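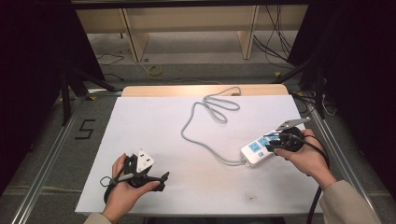 Fell off my yearly goal in April. Do I catch up, start over or drop it?

Posted by lornville_left_bank, Sep 5, 2025
Filed under: Goals & Habits > Yearly goals > Getting back on track

I set one goal this year, which was to write in a journal every day. The plan was 20 minutes each evening after dinner, in a paper notebook, with a short review on the last day of each month. I track it in Cludness, the app that shows the year as a wall of little squares.

January to March went well. I missed a few days but filled them in the next morning. In April my work hours changed and I started getting home after nine. I wrote on the first few nights and then stopped. In summer I picked it up again twice and each time it lasted less than a week.

What I do each time is open the notebook, see how many blank pages I left for the missed days (I number and date the pages ahead of time, which I know is part of the problem) and try to fill some of them from memory and from my calendar. It takes the whole evening and I don't enjoy it. Then I skip the next night.

My choices as I see them:

Catch up properly. I have a week off coming and could sit down with my calendar and text messages and rebuild the missing months in short form.

Start over with a fresh notebook and a new 12 month count.

Leave it until January and do it right next time.

My sister thinks I should drop it, because I was not keeping a journal before this year and didn't miss it. She has a point, but I reread February last month and there was a lot in it I had already forgotten, including a whole conversation with my father about the house he grew up in. I would like to have more of that.

I am also not sure whether to keep using the app. The wall of squares was fun when it was filling up. Now there is a long gray part in the middle and I see it every time I open it to log my walks.

Has anybody here come back to a yearly goal this late and had it stick? I am more interested in what you did in the first couple of weeks than in general encouragement. I still get home late, so evenings are not going to get any easier.

Shared 12 times

drarnby_porchlight

I have done this with a journal, and before that with a language course, so I'll take your three options in turn.

Don't catch up. An entry written from a calendar five months later is a different thing from an entry written that night. You'll get "dentist, then groceries" because that is what the calendar holds. The conversation with your father got saved because you wrote it down while you still had his words. If there are a few things from the summer you do remember well, write one entry per thing and date it the day you write it. Title it "something from June" or whatever fits. I did that on one long evening and came out with five entries, and those five are good. The rest of the gap I left alone.

As for a fresh notebook, I would say no, unless the dated pages really bother you. Mine were dated too. I took a binder clip and clipped the blank months together so the book fell open at the current day. Later I used those pages for lists and for gluing in tickets. If you'd rather not waste the pages you can cross out the printed or written date and carry on from where you stopped. It looks messy for a page or two and then you stop seeing it.

Waiting until January is the one I would argue against most. You would be waiting four months to start a thing that takes a few minutes, and you'd be starting it with the same work hours. Whatever is wrong with the evening slot will still be wrong. Find that out now, while nothing depends on it.

First two weeks, since you asked:

I moved the time. My trouble was also evenings. I tried the lunch break at work and it didn't suit me, there were always people around. Then I tried the parked car, before going into the building, and that worked. The notebook lives in the door pocket with a pen clipped to it.

I cut the length to three lines. The 20 minutes was a rule I had made for myself in a better month. On most days I write more than three lines, but three lines counts as done. For the first week I stopped at three even when I wanted to go on.

I dropped the monthly review until the daily part had held for a month. It had turned into a day I dreaded and I was skipping the days right before it to avoid it.

I did not log it anywhere. The notebook shows whether you wrote in it. If you like Cludness for the walks, keep it for the walks and archive the journal goal. Archiving doesn't delete the squares, you can still find them under past goals.

I missed days in those two weeks as well. What I did about a missed day was write on the next one, with no note about the missed one. That was the hardest part for me. I kept wanting to open with "sorry, I didn't write yesterday" and I don't know who I thought I was saying it to.
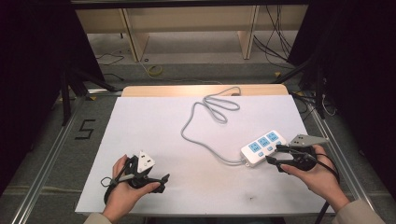
Power strip with a gray cable on a white board.

One more thing on your sister's question. Ask yourself how many entries a month would be enough for you to be glad you had them. For me the answer was two or three good ones. Once I knew that, "every day" turned into a way of making sure I was there when a good one came along, and I stopped caring so much about the bad days.

I have been going for a year and a half on this setup. I still use the clip.

Found helpful by 20 people

sala_grid_paper

Start over. New notebook, new pen. You can't go forward looking at blank pages. I burn through a notebook a year and never look at the old ones.

If you are tired at night, get up 20 minutes earlier. It only feels bad for the first week.

Found helpful by 2 people

twocupsbefore8

I mostly agree with the long answer, with one difference. I do catch up, but only one line a day and only going back as far as the last seven days. Anything older than that stays empty. I tried having no catching up at all and found that a missed weekend made me want to quit, so a small allowance works better for me.

On the app, I would turn off the year view if it bothers you. In Cludness there is a setting to show the current month only. I don't remember the menu it's in, I think under display. The gray part is still there but you would have to go looking for it.

Also, you wrote that you set a daily goal and that you started with a new habit, a fixed time, a fixed length and a monthly review all at once. That is four things. I would keep the daily part and let the others come back on their own if they want to. I had a target of 1,000 words a week at one point and all it did was make me pad.

You could also try speaking it. On nights I get in late I record a voice memo on the walk from the bus and type out the useful bits on the weekend – or don't, and just keep the memo.

Found helpful by 12 people

Comments

lornville_left_bank: Thank you all. I have clipped the empty months together and moved the notebook to my work bag. Going to try the bus in the morning, three lines. I did write down two things from the summer and left it at that.

oldmaplestep: The bit about the sorry line is me exactly. Half my journal from last year is apologies.

drarnby_porchlight: Bus should be fine if you get a seat. My handwriting on buses is terrible but I can read it.

hemandhedge: Does the month only view work on the free version? I can't find it.

twocupsbefore8: I have the free version and it's there for me. Try tapping the year at the top of the screen first.

sala_grid_paper: Still say new notebook.

5 more comments

Tagged: journaling, missed days, habit apps, restarting midyear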